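The Arm at the End of the Bench
Small workshops can now rent a robot by the month. We spent two weeks with one of them.
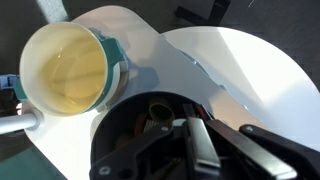 Anas Sayegh thinks the price is the least interesting thing about it. What matters, he told me on the phone, is who picks up when the arm stops at four in the afternoon, and whether that person has ever stood in a workshop.

I kept that in mind while I looked at the Dinsa, a tabletop arm that Skudov rents to small businesses. The company does not sell the arm outright. You pay a monthly fee, and for that you get the arm, a gripper with a small camera mounted by it, a controller, and a support line. The minimum term is 4 months.

Skudov is run by Lina Karaki and her brother Khalil out of a unit in Berkwood. They started taking orders in July. Lina handles the customers and Khalil sets up the machines. When I visited, they had 22 arms out on rental, most of them in places with fewer than ten employees.

The work these customers want done is dull. They want parts moved from a bin to a tray, or a cup of liquid taken from one spot and set down in another. Khalil said people come in asking for things they saw in a video and leave having signed up for something much plainer.

Setup took me most of a morning. The base clamps to a bench and needs a clear space around it. The controller is the size of a shoebox and its fan is loud enough to notice. You teach the arm a job by moving it through the steps by hand and pressing a button at each stop. After that you run the job slowly, fix what is wrong, and run it again.

The gripper is good with hard, regular shapes. Small jars and short tubes gave me very little trouble. Thin bags were a different matter, and I gave up on those after a day. Open cups worked once I lowered the speed to a third of the default setting, which the manual suggests on a page I had skipped.

The camera helps more than I expected. It looks out past the fingers, so when a grab goes wrong you can see on the screen what the gripper was facing at the time. The picture is plain and the brightest whites can wash out, but it saved me from guessing. Skudov's support people can see the same view if you allow it. You have to switch that on each time, and it goes off again when the call ends.

I called support 2 times. The first call was answered right away by Elias Nimri, who had me loosen and reseat a cable. The second went to a message, and I heard back after lunch. Evening support costs extra.

Wissam Dabbas has had a Dinsa at his candle supply shop since the summer. He uses it to load sample jars into trays, up to 200 on a busy day. He likes the machine and dislikes the software, which made him set up his trays again after an update. He had looked at a rival kit from Iteck and decided against it, mainly over the length of the contract.

The contract is worth reading closely. Normal wear on the gripper is covered. Spills into the controller are not, so keep it off the bench if you work with liquids. You can swap the gripper once during the term at no charge, and returns are picked up from your door.

I would not rent one for a job that changes every day. Teaching it takes too long for that. For a shop with one repeated task and a person nearby to refill the trays, the Dinsa does what Skudov says it does. Khalil is working on a faster way to save tray layouts, and Lina said current customers will get it as part of the fee.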